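The Isar Coefficient

The club paid Lemlem Berhe for 50 days of work, and by the thirty-first she had a number for every player on the roster except Gritov.

The model was not complicated. Each player had an input score, built from sprint times, jump height, oxygen uptake and a grip test, and an output score, built from what happened in matches. A regression line ran through the middle. Players above the line were producing more than their bodies predicted. Players below it were producing less. The distance from the line was called the residual, and the residual was what the club wanted to buy.

Gritov was a defensive midfielder, thirty-three years old, with the worst sprint time in the squad. His output score changed every time she ran it. With 400 minutes of match data he was the best player at the club. With 546 he was average. With the full season, 1,437 minutes, he was the best again, by a margin that made the plot hard to read because everyone else was squeezed into one corner.

She checked the input file for duplicates. She checked the time stamps. She removed the two matches played on the artificial surface at Ventura, where the tracking system had been known to drop positions for up to nine seconds, and the margin grew.

"So he's good," said Jimstead, the assistant coach.

"The model says the team is good when he's on the field. It can't say what he's doing."

"He's standing in the right place."

"I have his place. Ten times a second. It isn't different enough from anyone else's."

Jimstead looked at the plot for a while and asked whether she could move the other dots apart. She said she could change the axis to a log scale. He said that would be fine and went out to put the cones down.
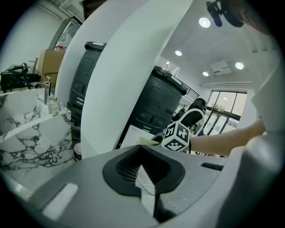
Lemlem rebuilt the output score that week. The old one credited a player for events he took part in: tackles, passes, recoveries. The new one also credited him for events that failed to occur, measured against a baseline of what opponents usually did from the same position. It took two nights to compute. While it ran she read papers on tracking, most of them from outside the sport. One was about printed markers, and she kept it open on the second screen longer than she needed to. A marker gave a camera something definite to find. A player had a shirt number, a gait and a tendency to stand behind other players.

The new score put Gritov 0.2 above the line. That was within the error. It also put the backup goalkeeper, who had not played, slightly below it, and she spent a morning finding out why.

On the forty-fourth day she went down to the training field with a notebook and stood behind the goal. The drill was eight against eight on half the field. She watched Gritov only. He jogged. He pointed. Before each pass into the middle he said one word to the man on his left, and the man on his left moved about a yard, and the pass went somewhere else.

She wrote down the word the first few times. It was "Now," then "No," then "Now," then the man's name.

The tracking system recorded position, speed, heart rate and load. It did not record sound. She added a line to the limitations section and gave the effect a name, the Isar coefficient, after the man on the left, whose residual had been high all season and who was the player the club intended to sell.

She sent the report on June 17, 2023, with six days left on the contract. The director of football replied within the hour. He thanked her for the thorough work and asked if the coefficient could be estimated for players at other clubs.

She wrote back that it would require a microphone.

He asked how many.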